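Desk Set-up Assistant (part-time)
Wekeck, Carkham site
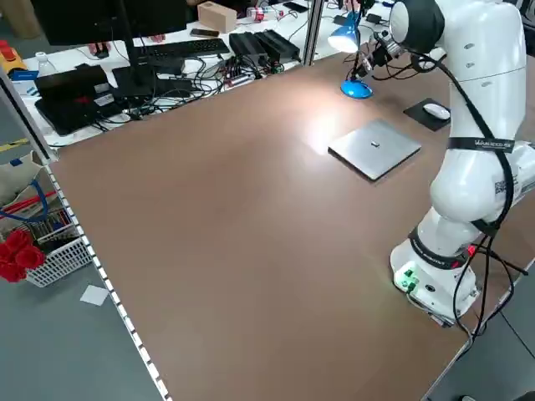
Blue desk lamp, closed laptop and mouse on one of the large brown tables, Carkham.

Wekeck looks after shared desks and study rooms for people who need somewhere to work for a day, a week or a term. We are looking for a part-time assistant to set up desks before people arrive and clear them when they leave.

The job is 10 hours a week, worked as 5 early shifts of two hours. Shifts start at 7 am. The post starts in May and is paid monthly. You will report to Ataahua Rutherford, who runs the Carkham building, and will work most mornings alongside Tipene Ormsby.

What you will do

Set out lamps, keyboards, mice and mats to the plan for each room. Plans are printed the evening before and left in the tray outside room 111.

Check that every lamp switches on and that the shade is tilted towards the working side of the table. Change bulbs when needed.

Wipe down tabletops, and dust monitors and their stands. The brown tables show every smear when the light is on them, so they need a dry cloth after the damp one.

Put laptops back closed, with their chargers, in the cupboard in room 101. Phones and other personal things left behind go to the front desk with a note of the room and the time.

Flatten cardboard boxes that are finished with and take them down to the yard. If a box still has something in it, leave it where it is and ask.

Tell Tipene about anything broken, wobbly or missing.

What we are looking for

You should be tidy, on time and able to follow a written plan without someone standing over you. Some lifting is involved — mostly monitors and boxes — and there is one flight of stairs. You do not need computer skills beyond plugging things in. Experience in cleaning, hotels, libraries or school support is useful but we will train the right person.

We cannot offer evening shifts in this post.

How to apply

Send a short letter and the name of one referee to Angus Costigan at the Carkham front desk, or hand it in before 4 pm. Please say when you could start and whether you have any holidays booked. Interviews last half an hour and include a walk round the rooms.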